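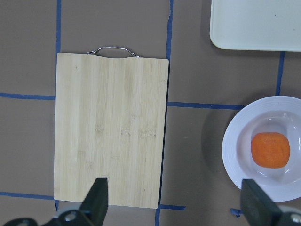

Teaching by hand is slow and I still think it beats the joystick. Spent most of August on both, at the Jasik bench, same job every time, food and dishes. Remote control looks clean on paper. You sit back, you steer, the arm copies. But you can't feel the weight of anything. Take one chunk of something orange in the well of a white plate, shiny, clear liquid under it. With your hand on the arm you slow down before you get there, you don't even think. With the stick you come in too fast and learn about it later. And the blue tape marking the table into squares, fine, good for putting the board back in the same spot. Doesn't teach anybody how hard to squeeze.

People at Kustitz will say volume. 333 demos by remote in the time it takes me to do 50. Sure. I watched a lot of those 333. Hesitations, overshoots, a wierd little wiggle before every grasp. The arm learns the wiggle too.

Hand guiding has it's own problems, I know. Sore shoulder after 20 runs. Your arm gets in the way of the camera. Still. Give me 16 good ones over a pile of nervous ones, then go get volume if you need it.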